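Jedness sets load marking rule for woven storage baskets

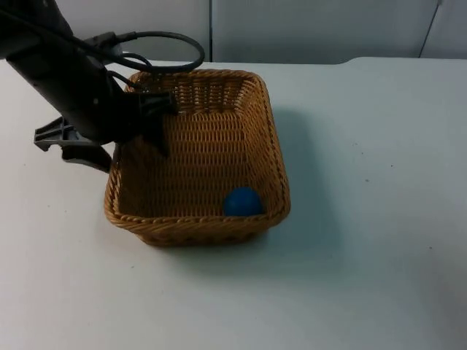

A rectangular wicker basket on a white tabletop.

Woven baskets sold for household storage in the Jedness trade area will have to carry a stated load limit from April, under a labeling rule published in February 2024. The rule applies to baskets made of willow, rattan, rush, seagrass and paper cord, with or without handles. Baskets sold as decoration are exempt if the tag says so in the same type size as the product name.

The text replaces a voluntary code that let sellers describe a basket as "light," "medium" or "heavy" duty. Those terms had no fixed meaning. A sample of 157 baskets bought from shops in Lirnitz and Iltton showed that products marked "medium" failed at loads that differed by a factor of seven. Handle joints gave way first in most of the tests. Base failures were less common and were mostly found in baskets with a single layer of weave across the bottom.

Under the new method, a basket is filled with dry sand in cloth bags and placed on a flat surface for 24 hours. It is then lifted by its handles, or by the rim if it has none, and held for 10 minutes. The marked limit is half of the highest load at which no stake breaks and the rim does not move out of line by more than 7 millimeters. Testing is done at normal room humidity. A second test after storage in damp air is required for paper cord, which loses strength faster than willow when it takes up moisture.

The limit must be given in kilograms on a sewn or tied tag. Adhesive labels are not accepted, as they do not hold well on an uneven surface. Importers may add pounds in brackets. The tag must also name the main material and state whether the frame contains wire.

Small workshops may test one basket per pattern and size. Producers that ship more than 1510 baskets a year must test one from each batch and keep the results for three years. A change of supplier for the raw material counts as a new pattern. A change of color or lining does not.

The Duan laboratory, which drew up the method, will accept samples from the first week of the month in which the rule takes effect. Results are sent out within 10 working days. Workshops that have their own scales and a room with a humidity gauge can carry out the test themselves and file the form by mail.

Stock already in shops can be sold without a tag until it runs out, but it can no longer be described by the old duty terms. Shops in Iltton have asked for a longer period to change shelf cards and printed catalogs. No decision on that request has been published.

Care advice is not covered by the rule. The notes issued with it recommend keeping willow and rattan away from radiators, spreading weight evenly over the base and lifting large baskets with both hands – a basket lifted by one handle puts nearly the full load on a single joint. Baskets with broken stakes should be repaired before they are loaded again.

A separate proposal on lids and hinges is still in draft.

Last updated: February 22

Related items
Iltton market hall changes winter opening hours
Willow harvest in Lirnitz smaller after wet fall
Draft text on lids and hinges open for comment
Duan laboratory adds second humidity room

Contact the news desk | Copyright Jedness Trade Bulletin | Back to top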